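Brochure Stackers Wanted, Havlíček Room, Drovach Hall

Drovach Hall hosts trade evenings all through November, and every one of them runs on paper. Somebody has to put the paper out, square it up, and square it up again after the first visitor takes one from the middle. We are looking for 2 people who find this soothing.

What you'll do

Carry boxes up from the loading door (3 flights, the elevator has opinions). Lay the cloths. Set out brochures in stacks of 30, covers up, short side facing the visitor. Top up before a stack looks lonely. On a busy evening we go through 200, most of which leave in tote bags and are never spoken of again.

Who we'd like

You can tell straight from nearly straight. You can be polite to a person who wants nine copies. Experience in a print shop, library or card room is welcome, and so is none at all. Gladys Bedoya came to us from a bakery and has the neatest corners in the building.

What you get

Hourly pay, supper, a locker that mostly closes, and first pick of leftover pens.

The standard

Flat on the cloth, edges lined up with the front of the table. The grid on the gray cloth is there to help you, so use it. A little slippage among the lower copies is forgiven.

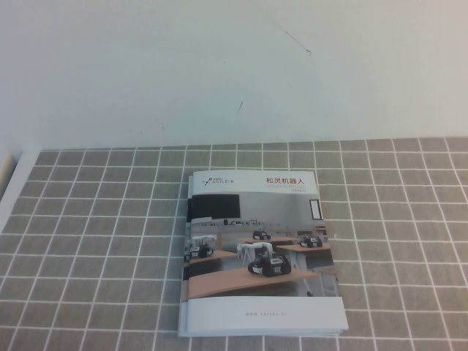 How to apply

Write a few lines to Zdislava Kopecký at the Drovach Hall front desk, or drop in after 4 p.m. and ask for her. No résumé needed. If you bring one anyway, please don't fold it.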